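Tulip time at Tarkwood

If you have walked past the lower beds at Tarkwood lately you will know why I am in such a good mood. The tulips are up, nearly all of them, and they are glorious! We put in 629 bulbs last October, most of them in one long soggy weekend, and I had my doubts about the end nearest the gate, where the clay is like putty. I needn't have worried. Kiri Pomare dug in sixteen bags of grit there and the flowers are as tall as anywhere else.

The early yellows opened first, then the pinks, and now the dark ones are catching up. If you missed the order form last year, those are the ones everybody asks about.
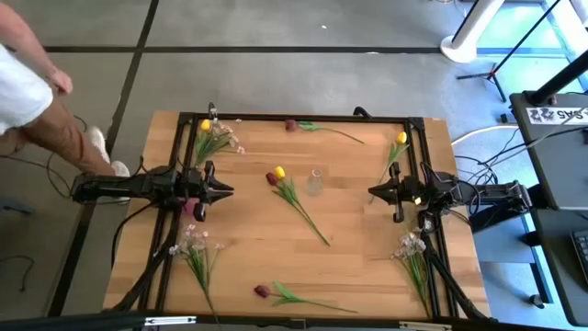

Cutting starts this Wednesday. Come before 10 if you can, while the stems are still full of water, and bring a bucket (a deep one – tulips flop badly in a shallow tray). Pick them when the bud is closed but showing its colour, and cut low, with a slanting snip. Please leave at least two leaves on each plant.

At home, wrap the stems in newspaper and stand them in cold water for an hour before arranging. Tulips carry on growing in the vase, which I love, though it does mean a neat bunch on Monday will be leaning all over the place by Friday. A narrow neck helps. So does keeping them well away from the fruit bowl and the radiator.

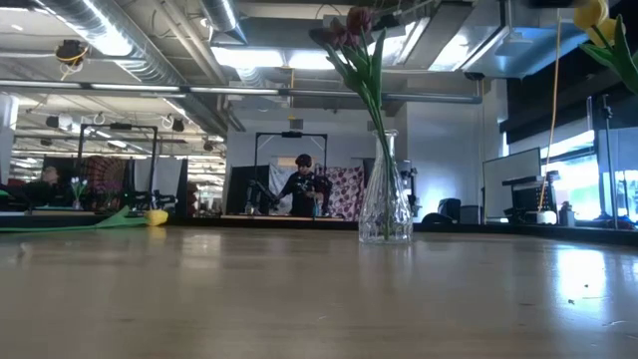

Dark maroon-purple tulips in a clear glass vase.

Alby Dunstan is taking names for the Codville show, and we have room for 70 entries in the tulip classes. There is a new one this year for a single stem in a plain vase, open to anyone who has never shown before. Do have a go! Ingvild Kristiansen won a second with her very first flower, and she had carried it there on the bus.

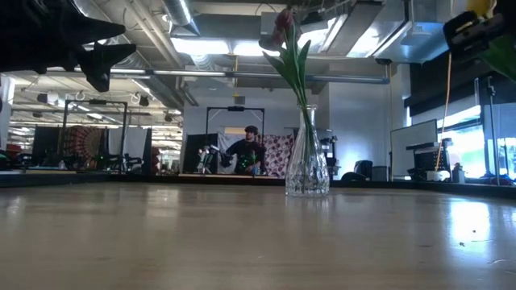

A closed bloom in dark pink-red, with plenty of long green leaf.

Bulb orders for autumn are open too. Bags of 60 mixed are back on the list, and the form is in the shed by the kettle.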